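Cadero sim notebook, 10/10/2024
Self-mask and grasp verifier, continued

Picking up from the run Valdir left going last night. 100 rollouts on the tabletop scene, seed 2141, planner unchanged, new wrist-camera self-mask. The verifier flagged 39 of them. I spent the morning looking at the flagged ones by eye, a technique known in the literature as "what we built the verifier to avoid."

Background for Kamala, who was out: the verifier takes the wrist view, masks out everything that belongs to the arm, and asks whether whatever is left between the fingers is an object. The old mask was a fixed polygon drawn by hand by Emilian in December, on the old lens model. When we switched to the fisheye the polygon stayed where it was, loyal to the end. The new mask is rendered from the kinematics each step, so in principle it can't be wrong unless the model is wrong.

The model is wrong. More below.

Scene is the usual one: big grey block, tan cube, tiny grey cube, ring with tab, forked piece, the dumbbell, the stepped piece, and the ribbed cylinder with the bracket on the end that everybody hates. Dumped some views from the cylinder task, wrist and overview. 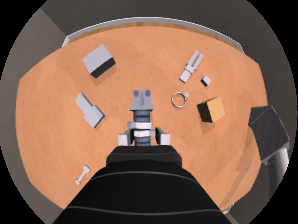
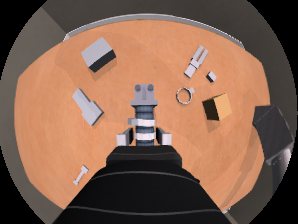
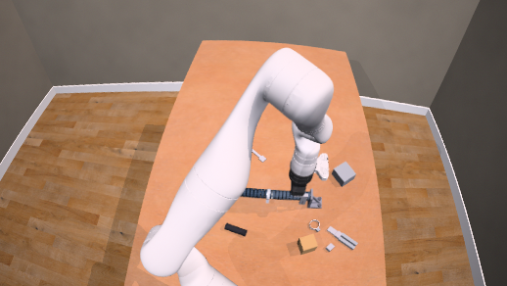
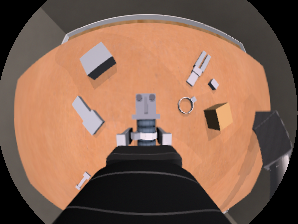
3 min read

Third one is the overview camera, the rest are wrist. Keep the first and the last side by side if you're debugging the mask. The bands differ: two white ones on the cylinder in the first, with tabs sticking out on opposite sides, and a single silver one in the last with its tab toward the left finger. The template matcher for the cylinder was fitted to one of these looks (I'm not going to say whose commit) and gives the other a score you'd expect for a potato.

What the mask does wrong:

1. Finger pads. The rendered mask uses the collision mesh and the image uses the visual mesh, and the collision pads are fatter. We lose a strip of pixels along the inside of each finger, exactly where the evidence lives. Fix: render from the visual mesh. Saranya says this was the plan all along and there's a TODO. There is a TODO. It says "TODO: mesh."

2. Distortion. The mask goes through the old lens coefficients for the casing and the new ones for the fingers. Two config files, both called camera.yaml, both correct in their own directory. The casing edge lands inside the real casing, and the leftover black sliver gets handed to the verifier as an unknown object. It then reports that we're holding something dark and very wide. We are: it's the arm.

3. Black corners. Outside the fisheye circle there's no data, and the free-space check was counting it as clear. The planner liked this a lot. Valdir found a path through the top left corner of the image that was technically shorter than all the others.

Fixed 2 and 3 before lunch. 1 needs the visual mesh exported from Gendel, which needs Darren's license, which needs Darren.

Reran the verifier offline on 621 stored wrist views with 2 and 3 fixed. The unknown dark objects are gone. The dumbbell is still occasionally swallowed by the mask when it lies right beside the casing, as in the last view up there. I tried shrinking the mask margin and got slivers again, so the margin went back up and we live without the dumbbell for now. It's only a distractor in this task and hasn't complained.

Separate and annoying: the shadow on the right side of the table still comes out of segmentation as a region. Low confidence, gets filtered, but it eats a slot in the top-k and the tiny cube falls off the end of the list. Raised k. I know.

Kamala asked over chat if we could run the verifier on the overview camera instead. Sometimes. In the third view the long link covers the left end of the strip, so anything that needs the whole length is out from there. Might be OK as a second vote for the bracket end. Not today.

Left to do:
- merge the two camera.yaml files, or at least rename one of them to something insulting
- cylinder template: fit on both band layouts
- ask Darren about the Gendel export (Emilian will ask, Darren answers Emilian)
- rerun seed 2141 with the planner still frozen. Valdir, frozen means you too

Branch is drusa-mask, unmerged. Tests pass, apart from the one that compares against the December polygon, which I've left failing out of respect.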